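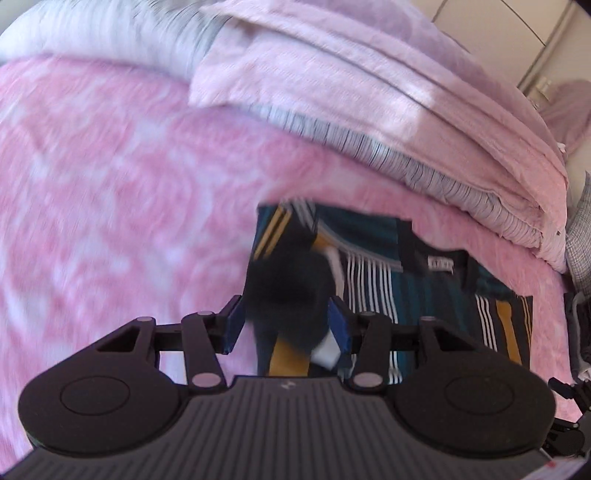
Notes from the Robot Club: The Laundry Project

11 April 2025

When the Lightfoot robot club sat down in September to pick this year's project, I will admit I was hoping for something with wheels. Wheels are easy to show off at the open evening, and the little ones love to chase them. The students had other ideas. Alfie Crabtree stood up with a sheet of notebook paper and made the case for laundry, and by the time he got to the part about his grandmother's sore hands and the basket she can no longer keep up with, the vote was over before it started. So laundry it was, and we have been folding shirts ever since!

Those of you with students in the club will have heard plenty about this at the dinner table (and may have wondered where a few sweaters got to — they are all in the blue tub by the door, please come and collect them). For everyone else, a quick word on how it goes. The students wear or hold a pair of grippers, one for each hand, and fold clothes with them while a small camera records everything. Each recording from start to finish is called a run. When we have enough good runs, they go to the computer, which uses them to learn how a pair of robot arms might do the same job. The arms belong to the senior group, and the juniors have been told they may look but not lean.

Folding with a gripper is a good deal harder than folding with your fingers. You can't feel the edge of the cloth, so you have to look for it, and a pinch that takes two layers when you wanted one will spoil the whole fold. Chathurika Gamage, who leads our senior group and has the patience of a saint, started everyone on dish towels. After that came pillowcases, then plain T-shirts, and only then the knits. Knits stretch, they sag in the middle, and they hang on to whatever soft thing they are lying on. We fold a lot of our clothes on blankets and bedding, much as people do at home, and a striped knit shirt on a plush blanket has been the test everyone talks about. The blue pads on the insides of the gripper fingers are there to help with grip, and the students have strong opinions on how hard to squeeze.

Stripes, by the way, have caused more discussion than anything else this spring. Half the group thinks they make folding easier, as you can line one up with another and see right away if the shirt is crooked. The other half says they are a trap, and that you end up following a stripe when you should be following the seam. I have tried it both ways and folded a lopsided shirt each time, so I am staying out of it.

Our goal for the year was 300 runs, and I am very happy to tell you that we reached it just before the spring break. There was cake. Chathurika then went back through the lot with two of the older students and took out the ones where somebody had dropped the shirt, or stopped to talk, or (in one case) folded a scarf that was never on the list. That left a gap of 40, which the group is now filling in, and I expect it will be done well ahead of the regional meet.

The meet is being held at the Skistik hall again, and we are taking 4 students to the table with the rest of the club there to cheer. Each team gets ten minutes to show its work and then answers questions from the judges. Our entry is called Ireck, a name that came out of a very long lunch and which I have given up trying to have explained to me. Alfie will do the talking. He has been practicing on his family, and his mother reports that the dog now leaves the room when he begins.

A few requests before I close. We can always use more clothes to practice on, clean please, and the odder the pattern the better. Children's sizes are especially welcome, because small sleeves are giving us trouble and we have only a handful to work with. Buttons are fine. Please no sequins, after last time. If you have an old blanket or comforter you can spare, we would be glad of that too, as the students want to try as many different surfaces as they can get.

We also need two drivers for the day of the meet, and someone with a folding table longer than ours. The sign-up sheet is on the Clikier page under Spring Events, or you can catch me or Chathurika at pickup.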